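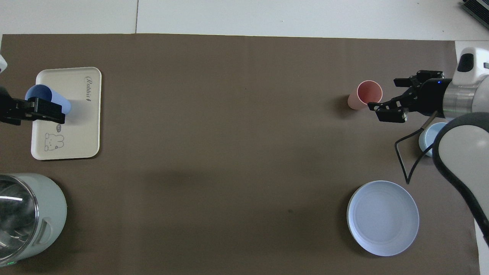 Notes for club evening talk, 11 September 2022
Endurance karting: what we learned at Hunotmont

Slide 1. Introduce myself and Normand Ross, who drove the second kart. Thank Otton for the trailer. Keep this short.

Slide 2. The race. Eight hours, 41 karts on the entry list, 10 of them in our class. Minimum of 52 laps per driver. Mention that the rule changed in August and that two teams missed it.

Slide 3. Qualifying. We started too far back. Abelardo went out on old tyres to save the new set for the race. I would do the same again, but he should have gone out earlier, when the track was clear. Ask him to comment if he is in the room.

Slide 4. First stint. Abelardo Taipe starting. Kept out of trouble at the hairpin and passed the Arosov kart on the back straight. Lap times steady until the fuel ran low. Show the lap chart and give people time to read it.

Slide 5. Pit stops. This is the main part of the talk, so slow down here.
- Our stops were around 8 seconds slower than Kakakhel's, every time.
- The seat insert was the problem. Normand is much taller than the rest of us and we had to swap it at each change.
- Practise the change at home with helmets and gloves on.
- One person calls the stop. We had two people shouting.

Slide 6. Chain. It came off in hour six. We lost four laps. The spare was in the van, on the wrong side of the paddock fence. Spares now go in the pit box.

Slide 7. Result. Sixth in class. Fair for the day we had.

Slide 8. Next year. Same kart, new rear axle. We need one more driver, ideally someone light. Entry fee is split equally. Sign-up sheet is by the door.

Questions. If asked about engine costs, refer them to Normand.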